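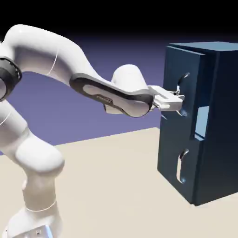
*Tatu Biwott and Zoltán Farkas. Project report, robotics elective, second term. Supervisor: Lilian Kariuki.*

## 1. Purpose

Our task was to review the Sarkutico cabinet pack, an add-on for the Werkside simulator, and to decide whether it can support the manipulation lab next year. The pack is sold by Salgado under a yearly classroom license. We used the trial license, which has the same content but closes the session after 60 minutes.

## 2. What the pack contains

The pack supplies cabinet models, a seven-joint arm with a parallel-jaw gripper, and a scripted baseline controller. The cabinet used in our tests is dark blue with two curved silver handles on the front, one above the other. All our runs target the upper handle. Its bar is curved, so the grasp point given to the controller matters more than it would on a straight bar.

## 3. Method

We ran the baseline for 400 episodes with the cabinet position varied slightly at each reset. An episode has three stages: approach, grasp, pull. The approach brings the hand in horizontally with the jaws open around the bar. A run counts as a success if the panel moves more than 5 cm before the time limit. Joint friction was left at the default.

## 4. Results

The baseline failed in 41 episodes. Most of the failures came in the pull stage - the fingers slid along the curve of the bar and lost it. The rest were approach errors in which a fingertip touched the bar from outside and the controller kept pushing. There is no retry logic in the script, and the manual does not mention this.

Contact forces in the log are reported per finger, but the units are missing from the column header. Bakari Langat in the Oston lab confirmed that they are newtons.

## 5. Problems with the product

- The installer overwrites an existing Werkside configuration file without asking.
- Handle friction can only be changed by editing the model file.
- Trial sessions close without saving the log. We lost one batch this way in March.

## 6. Recommendation

The pack is usable for the lab if the students get a corrected configuration file and a short note on grasp points. We would not use the baseline as a grading reference until the pull stage is fixed. Kibet Waweru has our edited model file and the reset script.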